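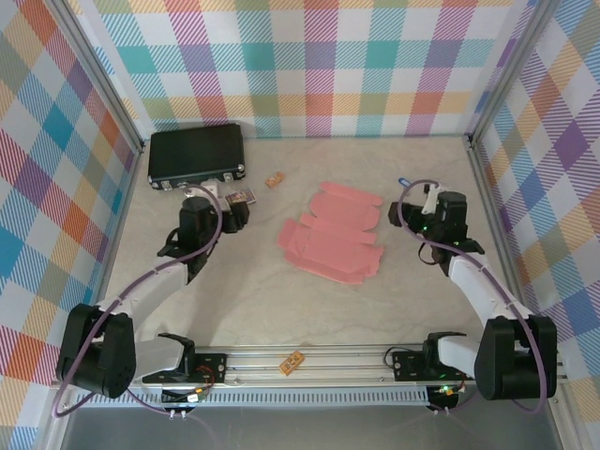
Robot arms, a black hard-shell case and plaid panels.

Night hike moves to Skokden, sign-up open now

Apr 29, 2018

Quick one before everybody vanishes for finals. The Zunetti Night Hike is leaving the lake trails and going to Skokden Forest this November. Same idea as always – teams of college hikers, maps and compasses, out after dark and back by breakfast. New woods, new route, a lot more uphill.

The old course got too easy. Returning teams had the lake loop more or less memorized and a couple of them hardly opened the map last time. Fun for them. Not so fun for the first-year teams wandering around in the reeds behind them.

So, Skokden. Start and finish at Myklebust Lodge, which has a real kitchen and bunks on both floors. The long route climbs 2,000 feet in all, most of it on the Kollano ridge, and then drops back down through the pines to the creek crossing. There's a footbridge. You will not be wading, please stop emailing about the wading.

The short route skips the ridge and stays on the forest roads and marked paths. It's meant for teams who have not done a night event before, or who have and didn't love it. Both routes share the first checkpoint and the last one, so there will be company at each end.

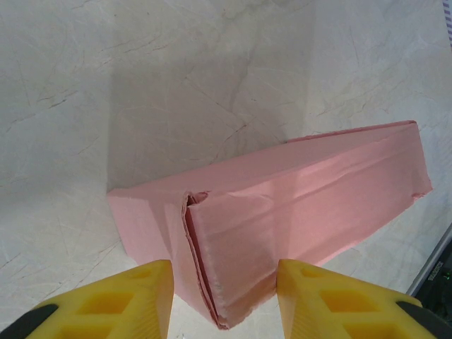
Team size stays at four to six. Every team needs at least one person with a current first aid card, and we do want to see the card, not a picture of where the card used to be. Mixed teams from different schools are fine. If your club only has a few people who want to go, put that on the form and you'll get matched up with another short-handed bunch. Worked great last year.

Space is tighter than at the lake. The limit is 55 teams, down from 66, and the forest office set that number so there's no wiggle room on it. A waiting list starts when the spots run out. Clubs can enter as many teams as they like but only the first 2 from each club are guaranteed a place, the rest go in a drawing once sign-up closes.

Gear list is close to the old one. Headlamp plus spare batteries, whistle, rain jacket, warm layer, hat, gloves, map case, compass, food for the whole night, a foil blanket per person. Paper maps get handed out at check-in. Phones stay in a sealed bag in somebody's pack, for emergencies only, and a broken seal takes you out of the scoring. You can still finish the walk and eat the pancakes.
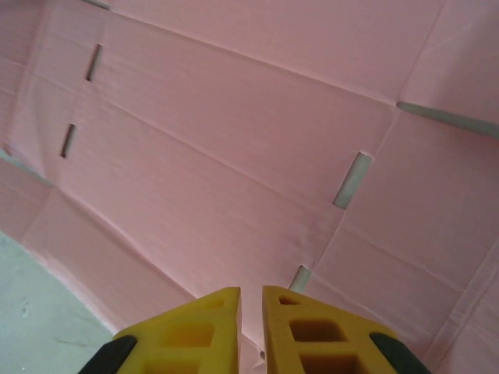
Corinne Haddix, Trips and Events Editor

On scoring – checkpoints are worth more the farther out they are, same as before, and you lose points for every minute past the cutoff. What's new is the activity stops. Three of the checkpoints on the long route will have a short task to do before you get your card punched. Last year's tent-pitching blindfolded will not be back. Lots of opinions on that one. The new tasks are being kept quiet but expect knots, expect something with a stretcher.

Short route teams get two tasks and a shorter cutoff.

Getting there: the lodge road is gravel for the last few miles and gets rutted, so low cars should take it slow. Parking is in the lower field and nowhere else. Buses can't make the turn at the gate, and clubs coming by bus will need to get dropped at the Kollano trailhead and walk in. It's an easy walk, flat, but bring your packs on your back and not in six loose grocery bags.

Bunks go to teams traveling farthest. Everybody else camps in the upper field, which has water and outhouses. Fires in the ring by the lodge only.

We could still use people to staff checkpoints. You get a heated tent, a camp chair and as much cocoa as you can drink, and it's a pretty good way to see the event if you can't talk your freinds into walking it. Alumni very welcome. Staff the ridge checkpoint and you get first pick of bunks.

Sign-up form is on the events page, under Fall. Captains should have names, school emails and any food allergies ready before starting becuase the form does not save halfway through. A practice navigation evening for new teams is being set up for early fall, on campus, details to follow once the field is booked.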